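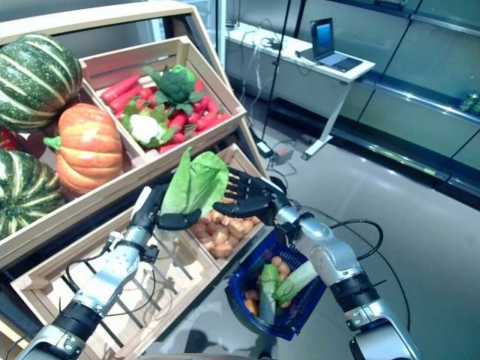
机器人捏坏生菜之后:蔬果区双手机器的几条土办法

Zoler 小店经验页 更新于 7/3/23

上个月在 Ledcombe 店里出的那件事,已经有好几位同行写信来问,我索性一次写清楚,省得大家东一句西一句地猜。写得啰嗦了些,您泡杯茶慢慢看,赶时间的话直接跳到后面“每天开机前”那一段也行。

先说经过。那天早上我让机器从菜篮往木架上摆生菜,前面几颗都好好的,到后来右手合拢的时候没有停,一直往里收,生菜“咔嚓”一声,菜心都出来了。我当时还站在旁边理胡萝卜,听见声音一回头,菜汁已经顺着手指往下滴。更吓人的是我下意识伸手去抢那颗菜(真是几十年的老习惯,看见菜要掉就想接),差一点把自己的手指送进去。幸好 Tamunoemi Danladi 离急停近,一巴掌拍下去,手就僵在那儿了。

查下来,毛病出在右手腕那根线上。线绕得太紧,手臂抬高时插头被扯松一点点,手指的力道读数就断了,机器以为自己还没碰到东西,自然接着用力。左手的线没问题,所以左手一直规规矩矩。换线花了我 400 块,赔进去的生菜倒不值什么钱。

下面几条都是这件事以后慢慢攒下来的,有的听着很笨,可是管用。

一、线要留“活弯”
把手臂慢慢抬到最高,再伸到最远,看线有没有绷直。绷直了就放长一截,弯成一个松松的圈,用软的魔术贴扎住。千万别用硬塑料扎带勒死,我原来就是图省事用了扎带,越动越紧。放长了也别垂到木箱边上,木条的棱角会磨线皮,还会挂住箱子,把一整箱土豆都带翻。

二、先抓一颗丑的
每天挑一颗外层叶子已经蔫了的生菜给机器试手。抓起来,停住,放下,重复几遍,再翻过来看叶子背面。有一圈发暗发透的印子,就是力道大了。生菜最“诚实”,稍微重一点它就给您看脸色;南瓜和土豆皮厚,抓坏了外面也瞧不出来,拿它们试等于白试。西兰花的花球也娇气,受了压当天看着还行,第二天就发黄掉粒。

三、力道分开存
我现在给叶菜单独留一档,名字就叫“轻”,写在胶布上贴在电脑旁边。从硬的换到软的,一定先停机再换档。Flevton 店的朋友喜欢全部用一档,说调来调去麻烦,我劝了他好几回了,您要是也这样,至少把那一档往轻里调,宁可让它掉两颗土豆。

四、掉了就让它掉
这条我要多说几句!菜掉了,弯腰捡之前先按急停,等手臂完全不动了再过去。机器的手可不知道您的手和菜有什么分别。我们后来在地上贴了一道黄胶带,离手臂伸到最远的地方再退 20 厘米,机器动的时候人不过线。店里有小朋友来的时候,干脆不开机,摆菜这点活人手也做得完。

五、手指要擦,但别冲
叶菜带水带泥,泥干在指缝里,手指就合不拢或者松不开。用拧得很干的布擦,缝里用旧牙刷刷一刷。别拿喷壶直接喷,水顺着关节进去,那就不是换一根线的事了。擦之前断电,断电之前先让手空着,手里夹着菜断电,有的机器会一下子松开,有的会夹着不放,两样都麻烦。

六、地上的插排
摆菜的地方难免滴水,插排和电源盒最好垫高,离菜架远一点。我用的是倒扣的旧木箱,底下透气,拖地也方便。线过走道的地方盖上压线板,Texier 那种扁的就行,推车过去不会颠。十二月店里地砖潮得厉害,我差点踩着线滑一跤,从那以后再也不敢偷懒。

每天开机前,我照着这个顺序走一遍,大约 2 分钟:
看两边手腕的插头,用手指轻轻推一下,推得动就是松了。
抬臂,看线弯。
按一次急停,确认两只手都停,再复位。
看电脑上左右两只手的力道读数,空手时应该接近零,捏一捏手指尖,数字要跟着跳。不跳就别开工。
试抓那颗丑生菜。

最后这个“捏一捏看数字”的办法是 Danladi 想的,比什么都灵。要是那天早上做了这一步,右手的数字肯定是死的,后面的事就都没有了。

还有读者问,捏坏的生菜怎么办。没沾到机油、没掉在地上的,把压烂的叶子剥掉,剩下的泡一会儿冰水,自己中午炒一盘,别再摆出去卖。手指关节上过润滑油的那天,碰过的菜我一律不吃,扔进堆肥桶也不行,直接丢掉。

另外,修好以后别急着恢复原来的速度。我是先放慢一半跑了几天,只让它搬土豆,再搬胡萝卜,叶菜留到最后。线头换过的那只手尤其要盯着,收工时再推一次插头。下回打算写写木架的斜面怎么垫才不滚南瓜,已经有几位留言说自家的老往下溜,有好办法的也请写信告诉我。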